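Terms of Art

The style desk at the Stosorau Courier had 24 hours to rule on a word. Up to 3 versions of the police report were in circulation, and in each the two patrolmen shot on Flekus Street had been "neutralized."

The desk editor opened the manual. "Neutralize" applied to acids and to mines. "Slain" was reserved for headlines of narrow measure. "Killed" required a body, and there were two. "Murdered" required a conviction.

She typed "killed" and sent the page down at nine.

The union called at ten. Its spokesman wanted "murdered." The mayor's office called next and preferred "lost," as in October, when the Benavides bridge fell. She read both callers the relevant entry, including the page number.

On 1st November the first edition carried "killed" in 3 places. One of the widows wrote in to correct the spelling of her husband's street. The desk ran the correction on page two.
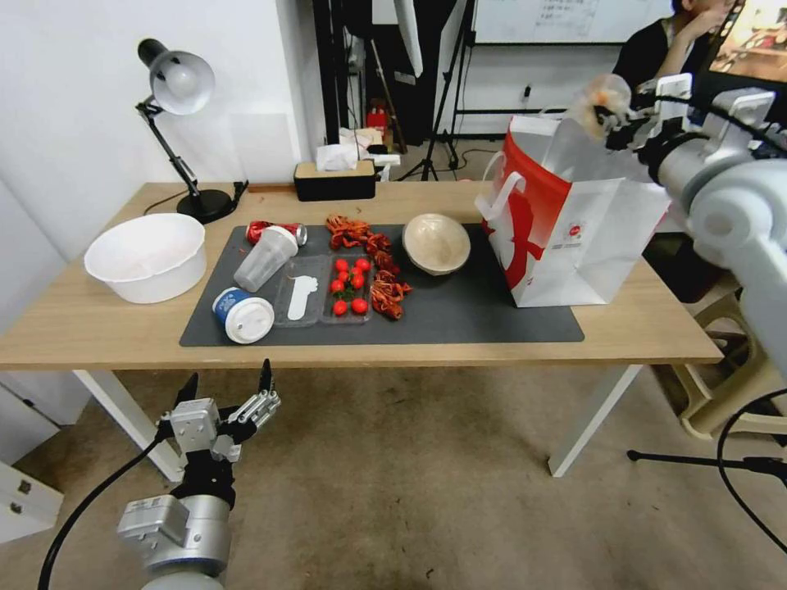
The Wevisov Entry

The next revision of the manual added a line under K.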